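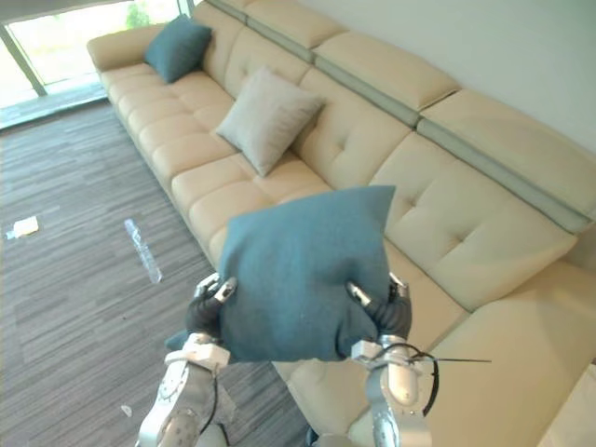

Before any shift on the Pandus two-arm unit, you will check the hands, the cables and the floor, in that order. Hanyu Jin wrote the original checklist for Fanurport, and it ran to 15 items, most of them about the state of the kettle. We have kept five. The practice load is a teal cushion, gripped at both sides over the cream sofa, and it makes a fair tester: it squashes politely and costs less than a gearbox. Look at the top edge. A slight bow is fine. If it folds like a taco, reduce the grip by 2 per cent and try again.

Cables next. Leave enough slack for full reach, then look at where the slack goes when the arms come forward – usually somewhere you'd rather it didn't. 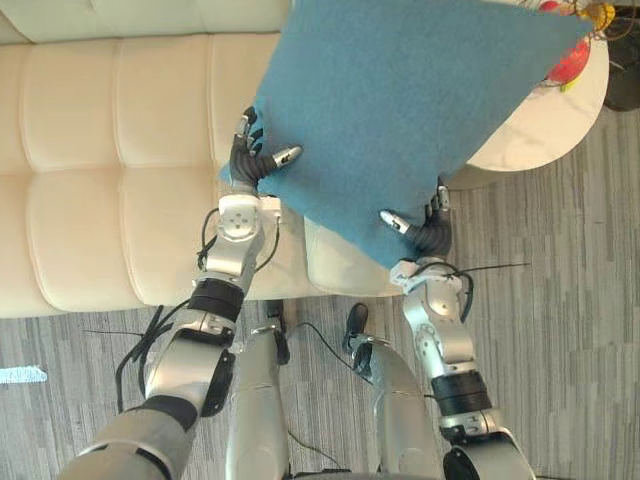 Fig. 2. Both hands on the cushion. Note the cable looping down from the left arm.

Re-clip at the forearm, never at the wrist. The Cekton clips are good for some 400 cycles and will let you know by pinging under the furniture.

Hands last, with the power off. Wipe each fingertip cap and flex each joint through its travel. 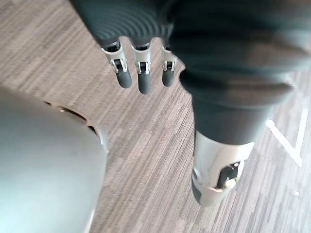
If a joint feels gritty, stop and write it in the Iglesias log. Do not oil it. We had a keen student with an oil can one Sunday, and the cushion covers were never the same.

Bring your completed checklist to the next session.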